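Spectral resolution for a first stellar lithium measurement
Posted in: Amateur Spectroscopy

tluong
2024-07-21
I have 13 spectra of a K giant from the Closero spectrograph, taken since January. The lithium line at 6708 blends with iron in all of them. Is stacking worth trying?

clina_339
Stacking improves noise, and it does nothing for a blend. What is your resolving power?

tluong
Not measured yet. Exposures are 388 seconds each.

Sơn Võ
I disagree with clina_339 in part. With good signal you can model the iron line and subtract it - I did this on a Julivero grating.

clina_339
Subtraction depends on the iron abundance you assume. Get the resolution from a neon lamp first.

tluong
Will do. Lamp frames tonight if it stays clear.

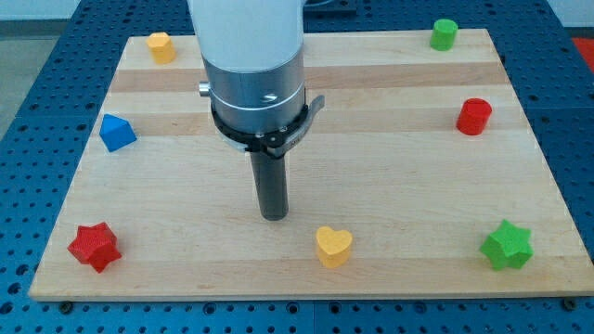 Sơn Võ
Take the lamp frames before and after the star. Flexure shifts the zero point, and a single calibration will not show it.

clina_339
Agreed on that. Post the line widths in pixels.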